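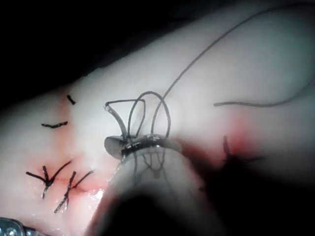 Readers at Wragg School asked why a surgeon cannot just tie a stitch the way you tie a shoelace. A shoelace bow is made to come undone with one pull. A stitch must stay shut while the skin heals.

The thread is called a suture. To tie it, the surgeon winds it round a metal clamp, grips the short end and draws it through the loops. One knot can slip, so more are added on top -- often 4 in all. Learners practise on a rubbery pad first. Pulling too hard can tear the skin.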